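Subject: Re: [allotments] Rindemix as a peat-free substitute
From: Harish Panicker

Gangadharan Bhat wrote:
> I've switched all my seed trays to Rindemix and won't go back.
> Germination is far better than with the old Lernar compost, and
> the bag says it holds water for 18 days. At this price I think we
> should put in a group order before the end of April.

I'd want to see a bit more before we spend money on this. Far better than what, exactly? You sowed the Lernar trays in February and the Rindemix ones when it had warmed up. My tomatoes would have done better too.

The 18 days I don't believe at all. Held water in what size of pot, and where? On a shed floor, perhaps. I had 3 trays of it on the sill and the top was like biscuit by the weekend.
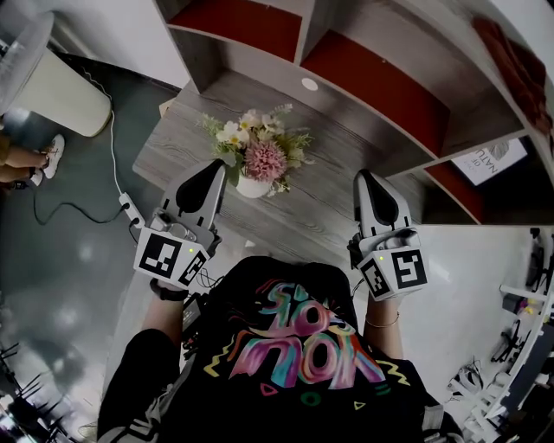

What would a group order cost us?

Espinoza quoted 2440 for the pallet, delivery included, and they won't split it. With around 40 plots, not all of which want compost, that is a lot to ask of people on the strength of one good spring.

I did look up the Stoster trial that was linked here last month. It compares Rindemix with plain bark, and nobody on this list sows into plain bark. It also stops at the seedling stage. I'd like to know what happens in June when the feed runs out, as it did with the coir stuff we all got so excited over. 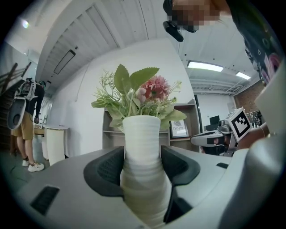
So my suggestion is dull. Buy a few bags, sow the same lettuce on the same day in both composts, keep them side by side and water them alike. I'll give up half my staging for it if Gangadharan does the other half. If Rindemix comes out ahead I'll put my name down for the pallet.

And can somebody please find out what the "natural wetting agent" is? The bag doesn't say and the shop didn't know.

Harish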